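Vamine Housing Trust opens applications for 12 homes in Prastwood

INDANVILLE, July 16, 2019 - Vamine Housing Trust today opened applications for 12 affordable homes at its Prastwood site. The homes will be sold under a shared-equity lease, with resale prices linked to local earnings.

Applicants must have lived or worked in the district for two years and must complete 13 hours of budgeting and home maintenance classes before exchange of contracts. Existing owners may apply only where their present home is unsuitable on medical grounds.

"The lease terms are fixed and are published in full with the application form," said Margit Dalen, head of allocations. "Applicants should read the resale clause first."

Groundworks are complete on all plots. Handover of the first homes is planned for December.
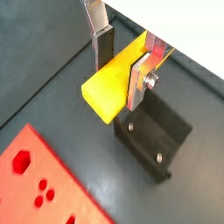
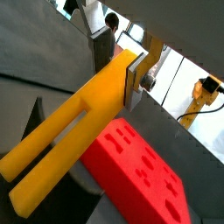 Contact

Arif Karunaratne, press office, Vamine Housing Trust, Indanville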